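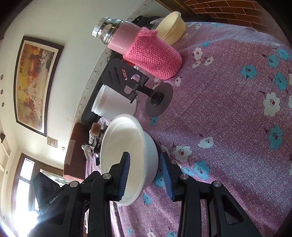
White bowl on the flowered cloth, gripper open

Bowl nesting: how much should I vary between demonstrations?
Posted by Ilari Kemppainen in Data collection

I'm gathering demonstrations for a bowl task with a hand-held gripper, the two-finger kind with the blue ribbed pads. The task is to pick up one bowl and set it inside another. I work at a table with a purple flowered cloth on it, in a sitting room with a big window to one side.

So far I have 88 demonstrations that I would keep. I trained on those and the policy on the arm reaches for the bowl well enough, but it closes too early and the fingertips come down on the rim. It does this more often on the side of the table closest to the window. When I moved the whole setup to a bare desk it did not reach for the bowl at all.

What I change between demonstrations now is where the bowls start. Everything else stays where it is. The cloth is always the same one and the things at the back of the table are never moved.

My plan was to keep going to 2000 before changing anything. Is that the right order, or should I change the setup first? I also don't know if I should clear the background things off the table. I have two evenings a week and most of Sunday for this.

Libor Pešek

Change the setup first. If you record 2000 on one cloth you will have a policy that knows that cloth very well. I did this with cups and had to throw most of them out.

What I would do in your place:

Swap the cloth, or take it off, every 20 demonstrations or so. A bed sheet is fine.
Record at different times of day. Do some with the curtains shut and the lamp on.
Move the background things every time you swap the cloth. Don't clear them away for good. If the policy only ever sees a tidy table it will have trouble the first time someone leaves a bottle out.
Use bowls of different colors and rim shapes.

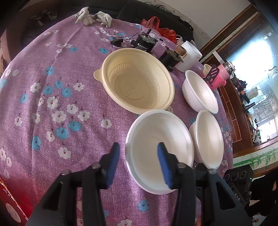

A thick stepped rim needs the jaws open wider than a plain rolled one, and if most of your bowls are plain the policy will learn the narrow opening and use it on everything. That could be part of your early closing. Check your recordings and see how wide the jaws are at the moment you start to come down. I found I was half closing mine on the way, out of habit, and the policy copied me. Now I hold the trigger fully open until both fingertips are past the rim, wait a moment, then close.

For the window side, look at the frames themselves. If the inside of a white bowl is blown out, the edge is hard to find. Lock the exposure if your camera lets you.

buveck

just get more data. 88 is nothing. I had 134 for a drawer and it still missed the handle

Orinstead

Agree with Libor on the cloth and the lighting. I would add one thing, which is to decide what counts as the end of a demonstration and stick to it. In my first set I sometimes stopped when the bowl touched down and sometimes after I had pulled the gripper away, and the arm would hang there holding the rim. Now I always back off a hand's width and stop there.

Also keep 3 bowls out of training completely and test only with those. Otherwise you can't tell if swapping the cloth did anything.

Ilari Kemppainen

Thanks. I went through the recordings and I do the same half close, in more than half of them. I will redo those with the jaws open and start on the cloths this Sunday. Libor, do you change the height you start from as well, or only the position?

Libor Pešek

Both. Start some from high up and some from just over the rim, and a few from off to the side.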